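Gestern war ich zum ersten Mal in meinem Leben als Zuschauerin im Gericht, und weil mich danach drei Leute gefragt haben, wie das so ist, schreibe ich es lieber einmal hier auf. Es ging um Einbrüche in Gartenlauben, draußen in der Anlage Skuvholm. Nichts Großes also, aber ich war nervös wie vor einer Prüfung!
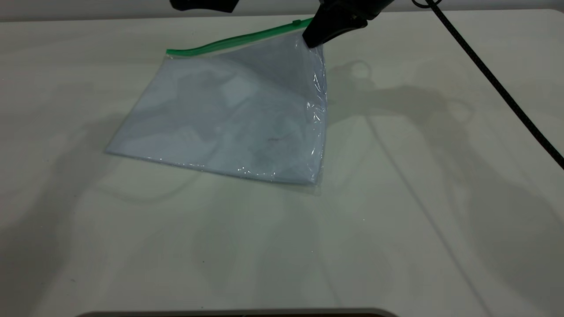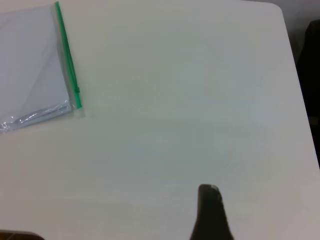
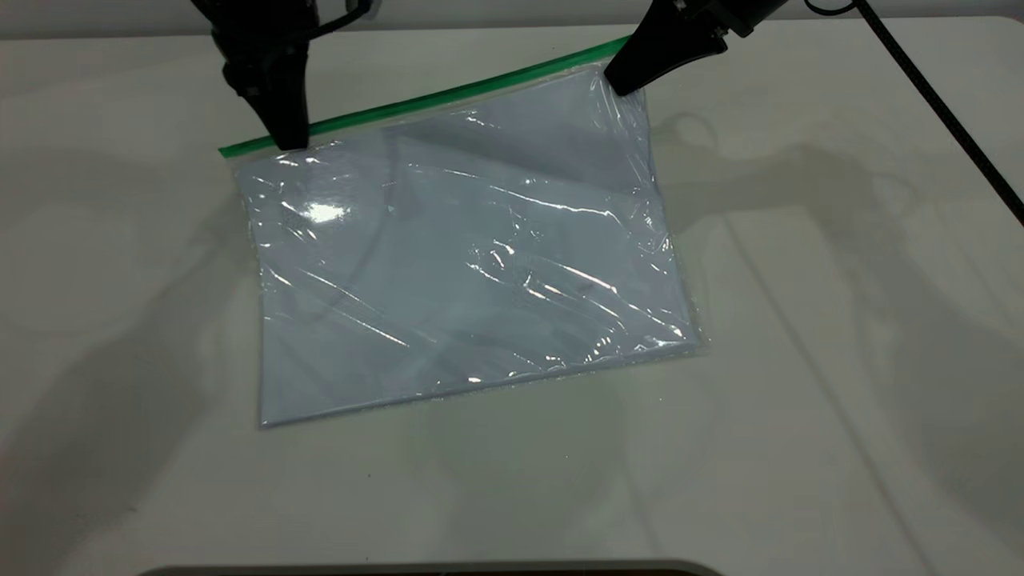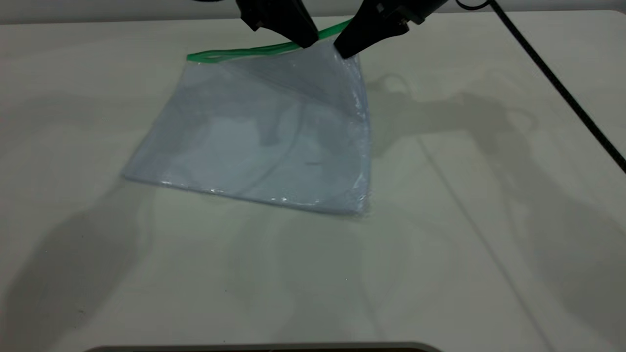 *Durchsichtiger Beutel auf hellem Tisch, viermal.*

Reinkommen ist einfach. Taschenkontrolle, Handy aus, zweiter Stock. Ich hatte mit einem vollen Saal gerechnet, aber auf den Bänken saßen nur Bohdana (die hatte mich überredet) und ein älterer Herr mit Thermoskanne, der offenbar ständig kommt und uns gleich erklärt hat, wo man am besten hört. Zweite Reihe links, falls ihr mal hinwollt.

Angeklagt war ein Mann Mitte dreißig, der im Mai in mehrere Lauben eingestiegen sein soll. Die Staatsanwältin hat alles vorgelesen, und zwar in einem Tempo, dass ich beim Mitschreiben aufgegeben habe. Hängen geblieben sind bei mir ein Akkuschrauber, zwei Rasenmäher und 704 Euro aus einer Vereinskasse. Gesamtschaden 3617 Euro, davon allein 1253 Euro für kaputte Türen und Fenster. Das fand ich ja fast am traurigsten, die Türen!

Als Zeugin kam dann Archana Tomar, der eine der Lauben gehört. Sie hat ganz ruhig erzählt, wie sie morgens zum Gießen kam und das Schloss auf dem Weg lag. Der Verteidiger wollte es sehr genau wissen: welche Uhrzeit, welches Licht, ob sie die Tür angefasst hat. Ich wäre da längst patzig geworden. Sie nicht, sie hat nur irgendwann gefragt, ob sie einen Schluck Wasser haben kann.

Ein Urteil gab es noch nicht. Ein Zeuge, Chi-keung Kuo, war krank, und deshalb wird nächste Woche weiterverhandelt. Nach knapp zwei Stunden standen wir wieder draußen in der Sonne und haben erst mal Eis gegessen (Bohdana Pistazie, ich Zitrone) und gestritten, ob wir ihn verurteilen würden. Sie ja, ich weiß es ehrlich nicht.

Zum nächsten Termin gehe ich auf jeden Fall wieder hin, diesmal mit Kissen. Die Bänke sind wirklich hart.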